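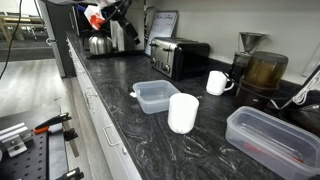

Re: [kitchens] Dark worktops, would you do it again?

Yes, I would, but I'd want a long chat with myself first about crumbs! We had ours put in last June, dark grey with white and paler grey veining, white cupboards and drawers underneath, plain silver handles, and I've been meaning to write to the list about it ever since because so many of you helped me when I was dithering between that and the cream. The veining is what saves it. A plain dark one shows every grain of sugar (my sister-in-law has one and she's forever going round with a cloth), but with the pale streaks running about all over the place your eye sort of gives up. We've got the whole hot drinks department down the far end now, kettle on its black tray, the two-slot toaster with the steel front, the coffee things up against the wall, and even with all that going on it doesn't look half as bitty as it did on the old beech.

On 26 posts back or so, somebody on the list wrote:
> We are about to order and I keep changing my mind. The showroom
> has the dark veined top on offer and I love it, but my husband
> says it will be like working on a blackboard. Two questions for
> anyone who has lived with one. Does it make the room gloomy?
> And where on earth do you put the kettle, toaster and coffee
> stuff? We have one long run and no separate corner, and I don't
> want to be buttering toast in among the coffee grounds.

Gloomy, no, not with white units. Our kitchen faces north and I was worried sick about that. What made the difference was lights under the wall cupboards at the other end, which we nearly left out to save money. If you're ordering from Drasard ask for the warmer ones, the cold ones made the grey go a bit blue in the showroom and I went right off it for an afternoon.

As for where to put things, I had everything spread out along the run for months and it drove me up the wall. Kettle by the sink, toaster by the hob, coffee wherever there was a gap. Then I measured what the lot needed when it was shoved together and it came to 60 cm for the kettle and toaster and a bit more for the coffee, so now it all lives at one end and the middle is for actual cooking. Mugs are in the cupboard directly above, bread in the drawer below. I turned the toaster at an angle so I can get at the lever without reaching over anything, and I do pull it forward when it's on.

The coffee grounds question is a fair one. I use a metal cone dripper and I am not a tidy pourer. A tray helps, any old tray, mine was a Zellton one from the sale shelf. Wipe it while the coffee's still dripping and you'll hardly notice. What does show on a dark top is hard water, so if you're in a chalky area like us, keep a dry tea towel handy and go over the bit by the kettle last thing at night. I bought a bottle of Kaltico polish and used it twice. Warm water and a drop of washing up liquid does just as well.

We also have a small whiteboard on a black frame standing at the back there, which was meant for shopping lists. It looks like it says "Plan" and "Coffee" on it and I'm leaving it!

Price, as you did ask off-list as well: the top was 609 pounds fitted for our length, plus 50 for taking the old one away. I thought the 50 was a cheek but it took two men and a lot of swearing to get it down the steps.

One thing I'd change is the sockets. We've a right old tangle of cables along the back at the far end and I wish I'd had another double put in before the tiling was done. Do that now while the wall's bare, you'll thank me.

Has anyone got the matt finish, by the way? Mum's thinking about it for her flat and wants to know about greasy fingers.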